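Boards > Service Life > Aviation Units > Maintenance & Ground Crew

Keeping a logbook habit after you leave the flight line

Posted November 2, 2022 by calvo_crewchief

Evening, everybody. Longtime reader, and I've answered a tire question or two on here, but I don't think I've ever started a thread, so be gentle with me. I got out in May after a good long run as a helicopter crew chief, and I've been sorting through boxes in the spare room ever since (my wife has been very patient about the boxes). In one of them were my own green notebooks, the personal ones, where I copied down every write-up I worked on and what we did to fix it. None of it is sensitive, just things like "chip light, pulled plug, fuzz only, cleaned, ran up, good," page after page of that.

What I'd like to know is whether those of you who crossed over to civilian maintenance found your personal notes were worth anything to an employer. I have an interview coming up with a small outfit called Stiltum that does contract maintenance on utility helicopters, and I can't decide whether to bring the notebooks in, type up a summary, or leave them home and let my official records do the talking. I'm also trying to get my mechanic certificate lined up, and I know the paperwork matters there a good deal more than my handwriting does.

Thanks in advance. I've learned so much from this board over the years, and I hope some of the younger folks get something out of the answers too.

---

borico_22

Welcome to the other side! I was a phase team guy for most of my time, and I'll tell you what I did, which was type it all up. It took me the better part of a winter, sitting at the kitchen table with a pot of coffee and the dog on my feet, but by the end I had a spreadsheet sorted by system — rotor, drive train, hydraulics, electrical, and so on — and when they asked me in the interview what I'd done on tail rotor gearboxes I could give them a real answer.

I didn't hand it over, mind you. I only used it to get my own memory in order. You'd be surprised how much goes missing from your head once you stop walking past the aircraft every morning.

---

hangar_two_days

I'm going to disagree with borico a little, and I hope he'll take it kindly. I sat on the hiring side for a good few years, and a summary a fellow typed himself doesn't tell me much. Anybody can type. What I wanted to see was the training record and a letter from somebody who supervised him and would pick up the phone. If you have 200 entries in a notebook and one sergeant who will vouch for you, I'm calling the sergeant.

Leave the notebooks home, Calvo. Bring your official records in a clean folder, in date order, and bring two names with phone numbers that still work. Check the numbers first. I once called a reference and got a very nice lady who ran a flower shop and had never met the applicant in her life.

---

borico_22

No offense taken at all, and you're right about the phone numbers. I'd still say do the typing for his own sake. I never said to hand it to them.

---

calvo_crewchief

Both of these are a big help, thank you. Hangar, my last platoon sergeant has moved twice since I left, so I'd better track him down tonight instead of putting it off. Borico, how did you handle the ones where you didn't write down the aircraft hours? I was pretty faithful about it for the first few years and then I got lazy. One of the last complete ones says 2627 on the hour meter and after that it's mostly blanks.

---

borico_22

I left them blank. Please don't try to rebuild them from memory, because if somebody ever does compare them against the real logbook you want every number on your page to be one you wrote down that day. Blank is fine and a guess can bite you.

---

hangar_two_days

Now that I agree with completely. See, we got there.

---

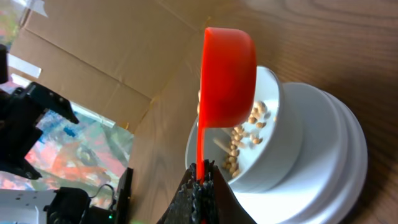
Rozália Hubáček

Hello Calvo, and hello to the rest of you, it's been a while since I stopped in. I came up through avionics and not the engine side, so take my view for what it's worth, but I think you're both leaving out the part about the certificate. When I went in to show my experience, the inspector I met with was polite and thorough and wanted to know how my months were divided up, airframe work on one hand and powerplant on the other. My official paperwork had my job title and my dates, and it was thin on what I had done all day. My notes are what let me sit down beforehand with my old supervisor and work out a fair split that he was comfortable signing.

So I wouldn't wave them around at Stiltum, but I'd keep them handy for that meeting, and I'd call the office ahead of time and ask exactly what they want to see. They may want something different now from what they wanted when I went in.

Also, and this is from the heart, don't talk down your own experience at the interview. So many of us walk in and say "oh, I just turned wrenches." You signed for work that people's lives rode on. It's all right to say so in a plain voice.

---

hangar_two_days

Good point on the split, Rozália. I hired people who already had the certificate in hand, so that end of it was never my department. I'd still want the supervisor's letter on top of the pile.

---

Usha Rao

Jumping in quickly because my husband went through all this and I was the one doing the typing! Two practical things. Scan the notebooks before you do anything else, every page, even the ones with grease on them, and keep a copy somewhere outside the house. We had a leaky water heater and very nearly lost the lot. And before you carry anything into an interview, go through and make sure there are no names or unit details in there that other people wouldn't want passed around. His had a few remarks about a certain lieutenant that I was glad to catch in time.

He interviewed at Cerik, not Stiltum, so I can't help you there, but they were friendly and mostly wanted to know how he handled a disagreement about whether an aircraft was ready to go. Have a story ready for that one.

---

calvo_crewchief

Usha, I laughed out loud, and then I went and checked mine, and yes, there are some remarks. They'll be staying in the spare room.

I've got the scanner set up on the card table and I'm going to do the early books tonight while the ball game is on. I left a message for my platoon sergeant too. Rozália, I'll call the office in the morning and ask about the split — does anyone know whether time spent as a maintenance test flight crew member counts on the airframe side, or do they look at that separately?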